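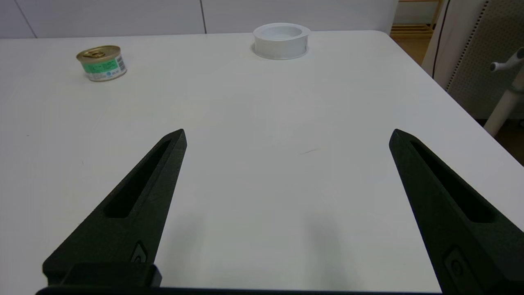

Caught Guilan Tian between two meetings, Saturday, February 3, 2018, in the corridor outside the Dronden district office. She runs the switch to online permits there. Coat still on.

First question, why so slow? "The land register starts in 1895 and most of it is handwriting," she said. "You can't just push it through a scanner and go home." Two clerks read every page against the scan. One of them, Gilberto Arboleda, joined us halfway with a sandwich.

So what works today. Building permits, yes. Market stall licences, yes. Parking for residents, not yet, the old Avus system still holds those records and the export keeps failing on adresses with a slash in them. "We ring the supplier, they ring us back, it's a Thursday again," said Arboleda.

The new portal is called Skutano. 135 forms were on the old website, Tian wants 30. "Some of them asked for your date of birth three times. Same form!" Which ones go? She wouldn't give a list, said the council sees it first, in March.

I asked about people who don't have a computer at home. The counter stays open, she said, and the Chambi library will have a desk where staff fill in the form with you. Opening hours? Not fixed. Arboleda thinks mornings, Tian thinks that's no good for anyone with a job. They argued about it for a bit.

And the money? "Ask me after the budget vote." Then her phone went and she was off up the stairs. Arboleda stayed to finsh his sandwich and gave me the number for the permits desk, which is extension 2.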